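Bustareo Publishes Results of Hand-Held Gripper Comparison

Company tested two finger pads and two camera mounts on kitchen tasks; full notes and task list available on request

August 5, 2019

Bustareo, a maker of gripper parts and test fixtures for research labs, today released the results of a comparison of finger pads and camera mounts for hand-held grippers. The work began in March and covered 1495 recorded attempts at a fixed set of kitchen tasks. The company is making the task list, the scoring sheet and the operator notes available to any lab or integrator that asks for them.

The comparison looked at two questions that customers raise when they order parts. The first is whether a soft, ridged finger pad holds common kitchen items better than a firm, flat one. The second is how much of the work area the camera has to see for a recording to be useful later, when it is used to train a robot arm to do the same job.

Two finger pads were tested. The Ammann pad is a soft pad with ridges across its inner face. The Hidano pad is firmer and has a smooth face. Both fit the same gripper body and can be changed with a hex key. Operators used each pad for the same tasks, in the same order, and switched halfway through each session.

The Ammann pad did better on rounded items and on items with an uneven surface. Operators dropped fewer of them and had to close the gripper a second time less often. The Hidano pad did better on thin, flat items such as plate rims and spoon handles, where the ridges of the softer pad tended to catch. On toast and other light food items the two pads scored nearly the same.

"We expected the soft pad to win on everything, and it did not," said Vinzenz Wieser, who ran the comparison for Bustareo. "If your task is mostly plates and utensils, the firm pad is the better buy. If you are picking up food shapes and anything with a curve to it, get the soft one. We sell both at the same price, so we have no reason to push people either way."

Camera Mounts

The second part of the work compared a short mount, which sets the camera low and close to the fingers, with a tall mount that sets it higher and farther back. Both mounts held the same camera with the same wide-angle lens.

The tall mount showed more of the table. Reviewers who went through the recordings could more easily tell which item the operator was heading for, and they had less trouble when a large object was being held. The short mount gave a larger view of the contact between finger and object but lost sight of nearby items more often. Of the 1495 attempts, 372 were marked as hard to review. Most of those came from the short mount.

The weight of the tall mount was the main complaint. Operators reported tired wrists toward the end of longer sessions, and two of them asked to go back to the short mount for tasks that involved reaching across the table. Bustareo has since moved the clamp on the tall mount closer to the handle. The change will be included in all units shipped from this point on, and current owners can order the new clamp separately.

How the Tasks Were Run

All tasks took place at a single table with household items and stand-ins for food. A task was scored as complete when the item reached its target and the gripper opened without knocking anything over. A drop, a second grip or a bump against another item was written down even when the task was completed.

Item positions were changed between rounds. The operator returned the gripper to a starting position before each attempt and waited for a signal from the person keeping the score sheet. Attempts in which a marker tag on the gripper was covered by the operator's sleeve were thrown out and run again. They are not part of the total.

Each pad was wiped down at the start of a session. Bustareo found that dust and crumbs changed the results for the Hidano pad more than for the Ammann pad, and it now recommends wiping the smooth pad between tasks when food or food-like items are handled.

The attempts were divided into a first round of 900, used to compare the pads, and a second round that covered the mounts. The two rounds are reported separately in the notes. Readers should not combine them into one success rate, as the task order was different.

The table used hand-held grippers with square marker tags, orange finger pads and a black cloth behind the work area.
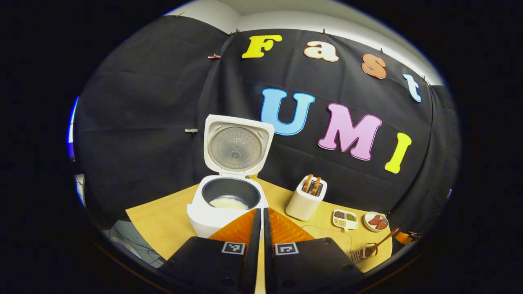
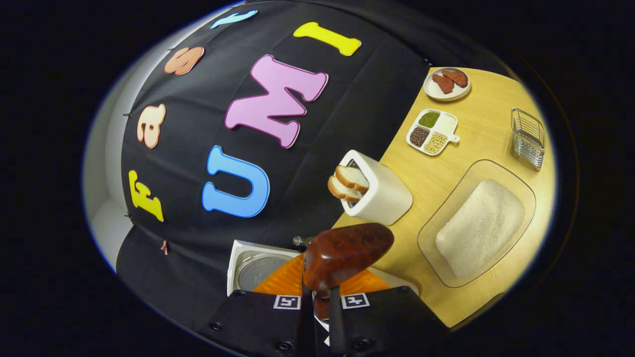 Limits of the Comparison

The results apply to table-top work with light objects. No liquids were poured, and no item was hot when it was handled. The company did not test either pad on glassware or on anything heavier than a small pan. Labs planning that kind of work should run their own trials before ordering in quantity.

The comparison also did not measure how well a robot arm performs after being trained on the recordings. Bustareo plans to look at that next, using the Sullov wrist adapter to put the same pads and camera on an arm. The adapter carries the camera at the same height and angle as the tall mount, which should allow the hand-held and arm recordings to be set side by side. No date has been set for those results.

"People ask us for a single number, and I would be careful with that," Wieser said. "The score depends a great deal on which objects you put on the table. Take our list, swap in your own objects, and see if you get the same order."

Availability

The Ammann and Hidano pads are available now in sets of two. The tall camera mount with the revised clamp is priced at $349 and includes a spare set of screws. The short mount remains in the catalog. The Sullov adapter is being supplied in small numbers to existing customers, who should check with the sales desk for lead times before placing an order.

Requests for the task list, scoring sheet and operator notes should be sent to the Bustareo press desk. Please state whether the printed or the electronic version is needed. The notes are in English only.

About Bustareo

Bustareo designs and sells finger pads, camera mounts and test fixtures for hand-held and arm-mounted grippers. Its customers include university labs, equipment integrators and product test groups.

Press contact: Vinzenz Wieser, Bustareo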